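Right arm gripper loses force mid-task, no fault raised

primcell_ops
Posted Thursday, 9:14 am

Two-arm table, shoe sorting, Roris controller on both sides. Since the last update the right gripper goes soft while it is closing on a shoe.

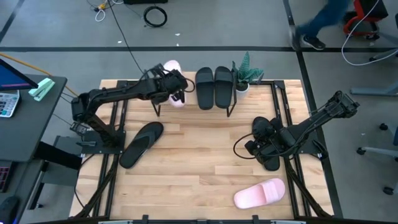
The controller log stays clean the whole time. Commanded force is 50 percent, reported force drops to 20 and stays there until I cycle power. It did this on 38 of 87 picks yesterday. The left arm runs the same config and has not done it once.

What worries me is that the arm keeps moving as if it has a good grip. Last night it threw a sandal off the table.

gumede_fan
Check the cable at the wrist. If it's coiled tight, it gets pulled every time the wrist rolls. I had the same drop on a Gumede gripper and it was a half-broken conductor.

tapegrid
Doubt it. A broken wire gives you a comms error. Sounds like thermal limiting to me. What's the motor temp when it drops?

primcell_ops
41 C, so I don't think it's heat. It mostly happens with the wrist rolled past halfway.

gumede_fan
That's the cable then.

tapegrid
Or the update. Roll back first, it's free.

prirken_user2
Whatever the cause, stop running it with people walking past. A gripper that lies about its force is a safety problem. We put a guard on ours at the Primamcombe site after something similar.

tapegrid
It's a sandal. Slow the arm down and keep testing.

prirken_user2
This time it's a sandal.

primcell_ops
Speed is down and I've ordered a cable. Rolling back the right side tonight, will post the log.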